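4.2 What happened at the open day

I should say up front that we never planned to collect data at the Plokside open day. Vimala Amin and I had signed up to run a demonstration for the neighbours, with the simulator on the big screen and a pair of joysticks out front, and the logging was only left on from the night before. By closing time we had 318 usable attempts from people who had never steered a gripper in their lives, and they changed how I think about our approach phase.

The task was the one from Section 3. Visitors drove the simulated gripper up to a tilted rod, lined up the two fingers and closed them. We gave everybody 30 seconds of practice and then let them go, using the view from the gripper itself (Figure 3). Kids went straight for it! Grown-ups tended to hover, ask me which way was up, and then creep in from one side. 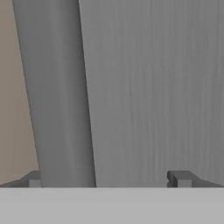 Figure 3. View from the gripper in the Pollar simulator, with the rod between the open fingers.

What I hadn't expected was how much the off-centre approaches would matter. Our own controller, Voicu, treats the midpoint between the fingers as the target and backs away if the rod sits too far to one side. Our visitors mostly didn't bother. They'd get the rod somewhere in the gap, shrug, and squeeze — and plenty of those grasps held in simulation. One fellow in a Kekolska cap did it 10 times running and wanted to know when he could start work.

We went home and had another look at the centring threshold, which I'd honoured for years mostly out of habit. With the tolerance loosened, we reran the full set of 495 starting poses. Voicu backed off far less often, and the grasps it lost were nearly all ones where the rod leaned hard toward a finger before contact. I'd like to handle those by rolling the wrist to match the lean, but that didn't make it into this paper.

A few cautions. The visitors weren't a proper sample, we didn't record ages, and some people lined up twice (the same cap turns up in my notes at both ends of the afternoon). We've therefore kept the open day attempts out of the tables in Section 5. They're discussed only here, and the controller settings they led us to are listed in Appendix B.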